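How a robot learns from a tool you hold

Robots do not have hands like ours. Many of them have a gripper, a part with two fingers that open and close. To teach a robot to pick things up, researchers need a lot of examples. One way to get them is to let a person do the job with a gripper that has a handle and a camera.

At the Rellow lab in Satville, Brândușa Bratu and Balakrishnan Sastry wanted to know how many examples a robot needs. One example is called a demonstration. A person holds the tool, moves it toward an object and closes the fingers. The camera records every moment. A computer program then looks for patterns that link what the camera sees to how the tool moves.
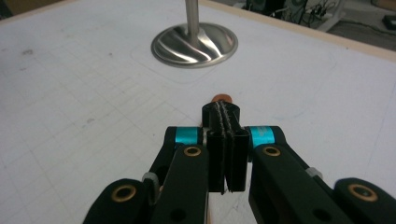

The team recorded 536 demonstrations. They trained the program three times: first with 100 of them, then with 284, then with all 536. After each training, a robot arm with the same kind of gripper tried the task 100 times.

With 100 demonstrations, the robot failed more often than it succeeded. With 284, it did much better. With 536, it failed 13 times out of 100. Most of those failures had the same cause: the fingers closed a little too early.

Shiny metal was harder than dull plastic. Metal reflects light, so its colour seems to change when the camera moves. The program has to learn that the object is still the same one.

Words to know

Gripper: the part of a robot that holds things.
Demonstration: one recorded example of a task.
Training: the stage when a program looks for patterns in examples.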